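Can I freeze corn on the cob without blanching it first?
Posted in Food Storage, Noltside Community Help
August 26, 2025 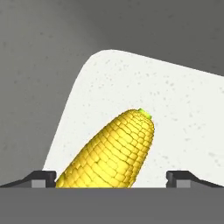 Corn on the cob, husk off.

I bought too much sweet corn at the Henellow farm stand and we won't get through it this week. My mother always boiled it before freezing, but my stove is down to one working burner and the kitchen is hot enough already. Can I just husk it, bag it and put it in the freezer? I have a small chest freezer with plenty of room. Mostly I want to know if it will still taste like anything by Thanksgiving.

Posted by skondell_porch

krishnan_k
You can, but the quality drops faster. Raw corn keeps aging in the freezer, and after a couple of months it gets starchy and the cob can give the kernels an odd flavor. If you plan to eat it by the end of next month, skip the blanching. For Thanksgiving I would do it.

One burner is enough. Use your biggest pot, get the water to a full boil and put in a few ears at a time. Small ears need 6 minutes, and medium ones need 8. Then they go straight into ice water until the middle of the cob is cold, which takes longer than people expect. Dry them well - water left on the outside turns to frost and they stick together. Wrap each one, then bag them and press the air out.

If space ever gets tight, cut the kernels off after cooling and freeze them flat on a tray before bagging. I do most of mine that way now and only keep a few whole for the kids.

henellow_gardener
I never blanch. Husk on, in a bag, in the freezer. Did it last year and we ate the last of it in April. Tasted fine to me, a bit soft. My wife said it was only good for chowder.

skondell_porch
Thanks both. I'll blanch most of it and leave a few raw to compare. Does it matter if the ice water is in the sink or do I need a bowl?

krishnan_k
Sink is fine if it's clean. Buy more ice than you think - up to 8 pounds for a big batch.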